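Household Water Use in Pondthorpe and Sondthorpe

Student project report
Nelu Oprea
Submitted 2024-12-31

1. Background

Pondthorpe and Sondthorpe get their water from the same reservoir but bill for it differently. Pondthorpe households pay by meter. Most Sondthorpe households still pay a flat fee every quarter. I wanted to find out whether people who pay by meter use less water, and whether they know how much they use.

My first plan was to compare whole streets using the water supplier's records. The supplier would not release figures by street, so I changed the project to a survey with a diary part.

2. Method

The survey was a two-page paper form delivered by hand in July. It asked how many people live in the home, whether there is a yard, how often the washing machine and dishwasher run, and how long a usual shower lasts. The last question asked people to guess how many gallons the home uses in a month. I got 96 forms back that were complete enough to use. Forms with no household size were left out.

Three households also kept a diary for two weeks. They wrote down every shower, bath, laundry load and yard watering. Two of them are in Pondthorpe and had a meter, so I could check the diary against the reading. The third is in Sondthorpe and had no meter, and I estimated its use from the flow rates of the taps, measured with a bucket and a stopwatch.

3. Results

Shower length was almost the same in both towns. Laundry was also close once household size was taken into account. The clear difference was yard watering. Sondthorpe homes with a yard watered on more days and for longer, and several people wrote on the form that they leave a sprinkler on while they are out.

Guesses of monthly use were poor in both towns. The most common answer was 3,000 gallons, including from people living alone. I think many people picked a round number. Metered households were a little more likely to leave a note saying they had looked at a bill.

The diary homes with meters both wrote down less than the meter showed. Toilets were not in the diary sheet, which was a mistake on my part and explains a good share of the gap.

4. Problems

The survey ran in a dry month, so yard watering is probably higher than it would be over a full year. People who fill in a form about water may also care more about it than their neighbors do. Yard sizes were not measured. The Alarcón development in Sondthorpe has large lots, and I should have recorded which forms came from there.

5. Presentation

The poster version of this report was shown at the Trostach student project day. It had the survey form, the yard watering chart and one page from a diary.

Project day, Trostach 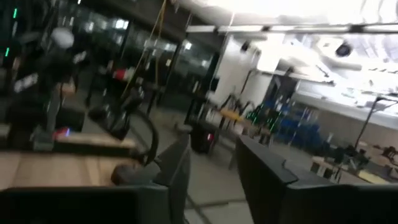
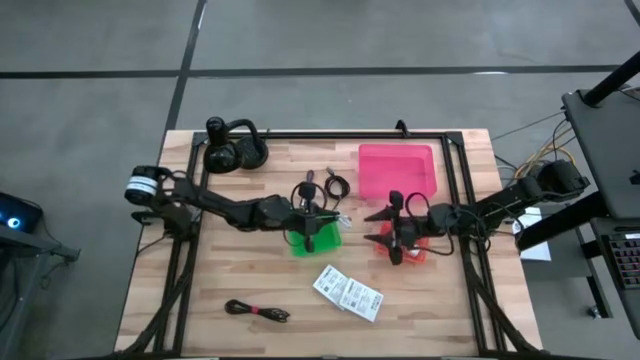

6. Further work

A repeat in winter would show how much of the difference remains without yard watering. The diary sheet needs a line for toilets and one for dishes washed by hand.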